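Desktop arm house rules – what do you enforce and what do you let slide?
Benchtop Arms > Safety and Good Practice

gantrygoose
Our makerspace in Clonden is finally getting a proper robot bench and I get to write the rules for it!! I'm thrilled, and slightly over my head. They're small hobby-servo arms, nothing that could break a bone, but we have teens in the evening group and I want a page that people will read. So far I have: eye on the arm whenever it's powered, power switch within reach, long hair tied back. What else do you all have? Photos of your own setups very welcome.

pallet_jack
Good start. Add cable routing. Every failure I've had on a small arm in the last couple of years was a wire that got tugged at full reach. My rule is to move every joint by hand through its whole range with the power OFF, and watch the wires the whole time. If anything goes tight, redo it before you plug in.

Lenka Michalík
Hi from the Flokstead robotics club! We went through exactly this in July and our list started at 32 rules. Everyone signed it and then did whatever they liked. We cut it down to one sheet and now the kids quote it at each other, which makes me so happy. The ones that survived:

Say "power on" out loud before you switch on.
Hands outside the tape while it moves.
First run of any new program at 20 percent speed.
Whoever started the program stays until it stops.
Write down what you changed.

The last one gets the most grumbling and it's my favorite. We use a paper notebook on a string.

torquewrench_tess
I'd argue with the 20 percent rule. Slow runs hide problems. A move that looks lovely at low speed can overshoot at full speed, and then people relax because "it passed." I do slow first, then half, then full, and hands stay out for all three.

Lenka Michalík
Oh, I like that – we say "first run" and then leave them to it, and you're right, that's a gap. Going on the sheet tonight.

pallet_jack
Half speed is a waste of time on a five-minute job. Slow, then full, done.

torquewrench_tess
On your own bench, sure. With a room of beginners I'll take the extra minute.

brindle_ohm
Question about the tape, because we fight over this at our place. Do you mark the reach of the arm or just the spots where parts go? We had both in the same color and new people couldn't tell which was which. One kid thought the part markers were a no-go zone and reached around the other side of the arm, which was so much worse.

gantrygoose
Ha, I hadn't even thought about that. Two colors then?

Foulkes_Bench
Two colors, and write the meaning on the wall. I'd also say soft parts for anything a beginner is going to practice on. Foam is wonderful for this! Cheap, light, doesn't chip, and if the gripper comes down a bit too low you get a dent and you carry on. I've been doing shape boards and blocks with ours and I could talk about it all day. The rule I'd put at the very top of your page is about the start position, though. Before every run the board goes back to the same place and any spare pieces get moved out of the path.
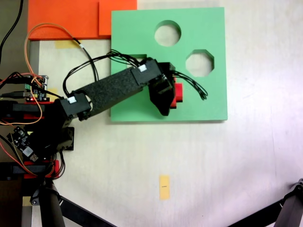

Same goes for the end of a run. Park the arm somewhere it can rest before you cut the power, because most hobby servos just let go and the whole thing drops onto whatever's under it. I make people support the arm with one hand by the long link, never by the gripper, and switch off with the other. After a week they do it without thinking.

brindle_ohm
The drop thing got me on day one. Loud clack, big fright. Seconding this so hard.

pallet_jack
Disagree on resetting the board every time, by the way. If your program only works with the board in one exact place, you haven't learned much. Move it around a bit.

Foulkes_Bench
Later, yes! Once they can do it ten times in a row from the mark, I shift it myself and let them sort it out. But one change at a time, or they can't tell what went wrong.

pallet_jack
OK, that I can live with.

torquewrench_tess
Does anyone check the clamps before each session? Ours is a Clarent arm and it creeps on its base when it swings quickly. I've made it a line in the notebook, with initials.

Lenka Michalík
We check at the start and again at the break. Initials are a great idea, stealing that too.

gantrygoose
This is fantastic, thank you all. Draft 2 has eleven lines and fits on one side of paper. I'll post it once the evening group has had a go at it. Still undecided on tape colors, so if anybody has strong feelings about orange, speak up.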